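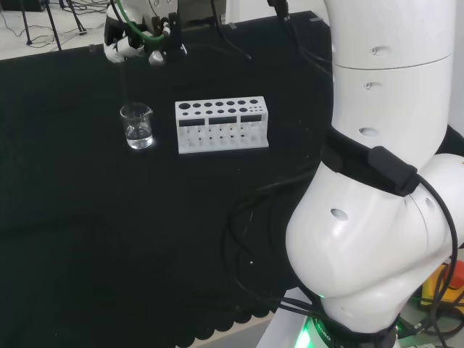 About Nurine

Nurine records manipulation demonstrations for groups that train robot policies. We were set up in May by Gergely Farkas and Zbigniew Michalski, who had both spent several years writing controllers for laboratory automation and wanted better source data than they could buy. The company is privately held and has no hardware product of its own.

What we record

Most of our catalogue is bench work: glassware, racks, lids, small containers. A task is defined in writing before any recording starts. The definition fixes the objects, the permitted starting positions, the end state and the grounds for rejecting an episode. A beaker and a test tube rack on a dark cloth make a typical layout. Operators teleoperate the arm through the whole task, and we log joint positions, gripper state and all camera streams against a common clock.

A standard task set contains 400 accepted episodes. Extended sets contain 1,000. Object positions are redrawn between episodes from a seeded list, so a client can reproduce the distribution or ask for a different one. Failed grasps are labelled and delivered in a separate folder.

How we work

Each of our 6 stations is calibrated at the start of a shift, and the calibration file is archived with the day's episodes. Operators complete a training program before their recordings are counted. Every episode is reviewed by a second person, who checks it against the task definition and marks the start and end of each phase.

Kurkoro is our in-house recording software. It handles synchronization, episode numbering and export. Plendar is the review tool, and clients on extended sets receive a licence for it.

Data centre and access

Files are held on our own servers and released by task set. Szulc, our first public set, covers pouring and rack placement and was released on December 30, 2018. Requests for custom task definitions go to Zbigniew Michalski, and licensing questions to Gergely Farkas.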